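Hanivcombe opens bookings for hand-held gripper kits
14/06/2019 | By Marisol Londoño
4 comments | 26 shares

Hanivcombe has opened bookings for Akura, a rental service that supplies hand-held grippers to companies teaching robots to do household jobs. The kit went on offer to a few customers in April and is now open to anyone with a business account. 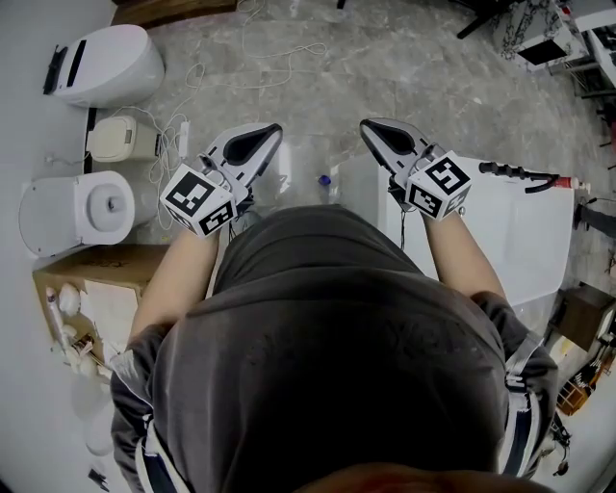
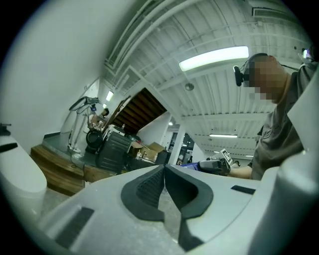 Akura grippers at work. The first picture shows a pair in use beside a bathtub, the second a closer look at the finger pads.

The user holds one gripper in each hand and does the job the way a robot would have to, with two fingers a side. The recordings are then used to train a robot arm fitted with the same fingers.

A pair rents for $1,115 a month, with spare finger pads and phone support included. Hanivcombe will also send its own operators to a customer's site for up to 70 hours a month -- travel is charged separately.

Trondton, which makes cleaning robots, was one of the April customers and has renewed. It said the pads gave a good grip on small items, but it would like a lighter grip for long shifts.

A second kit, Aliyu, is planned for people with smaller hands. Hanivcombe has not set a price for it.

Bookings are taken through the company's website.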